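Tuesday, late

Home a little after nine. The dishwasher is still full from Sunday and I ran it again without checking, so everything in there has now been washed twice.

The day was mostly the format business. Skanda sent the letter we had been expecting. From the end of June they stop supplying films to rental shops on the old disc and everything goes out on Lonard only. The letter ran a page and a half, most of it thanking us for our partnership. The part that matters was one line near the bottom, where it says unsold stock in the old format cannot be returned for credit.

Ginette read it standing up at the counter and then read it again sitting down. She has owned the shop long enough to have gone through this once already, with tape, and she said the letter then was shorter. She asked me to find out how many Skanda titles we have on the shelf in the old format. I did it by hand after lunch, because the computer list includes things that went missing years ago. The number is 94. I wrote it on the back of the delivery slip and she folded the slip and put it in her shirt pocket.

I don't think 94 is terrible. Maybe a third of them never go out anyway. The ones that hurt are the children's films, which we buy two or three copies of and which go out every weekend until they are scratched to pieces. Those families have the old players. Some of them got the old players from us, when Ginette sold them from the back table the winter before last.

Ehsan came in at four for his shift and had already heard. He reads the trade sites on his phone on the bus. According to him Kekuvine is still backing the old disc and says so every week, and he thinks a company that says a thing every week is getting ready to stop saying it. Ginette told him to price the returns. He is probably right, though. If Kekuvine goes too, there will be only small labels left, and the small labels go where the pressing plants go.

I called Sidra at the distributor to ask about a swap. She was friendly and tired and I could tell I was far from the first call. She can't do anything on the Skanda stock. On new orders she can give us 6 weeks to pay in place of the usual 3, if we commit to Lonard discs before the month is out. I wrote down the terms and said I would ring back. She said to ring before noon because after noon the phone doesn't stop. 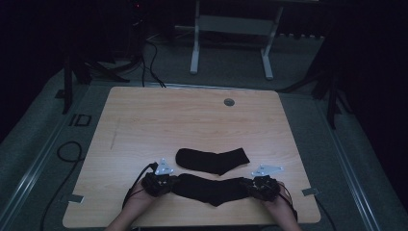

What happens to a customer who only has the old player?

Everything already on our shelves will still play, and we will keep renting it as long as the discs hold up, but new Skanda films won't be available to them unless they buy a Lonard machine.

I typed that up more or less as it stands for the sheet by the register. Ginette wants something printed so that Ehsan and I give the same answer. The first version had a second paragraph on picture quality and she crossed it out. People can ask if they want to know about picture quality.

Then there was the question of players. Talha Rizvi stopped by before closing – he has the electronics store, Rizvi, across from the bank – and he and Ginette talked by the new releases for half an hour. He is stuck with old machines himself and wants to clear them cheap. She wants him to do something for our members on the Lonard ones. They got as far as 20 dollars off with a membership card, and he would like a sign in our window in return. She told him he could have the side window. He wanted the front. They will talk again on the weekend, and I expect he ends up with the side window.

I stayed on to move the shelves around. The old-format discs now have the whole left wall and Lonard has the two racks nearest the door. It looks thin. I put some of the covers face out to fill the space and it still looks thin. One of the rack feet is missing and I folded a bit of cardboard under it.

Rajeshwari called while I was eating. She bought the old player in the spring, for the bedroom, and wanted to know if she had been stupid. I told her no. She has about forty films on it that she likes and it will go on playing them. She said that was what she thought too, and then asked what a Lonard one costs. I told her to wait until Talha and Ginette settle their window.

Tomorrow: ring Sidra before noon. Finish pricing the returns, since Ehsan got through only the comedies. Ask Ginette for the slip back, as the courier's number is on the front of it. Buy dishwasher salt.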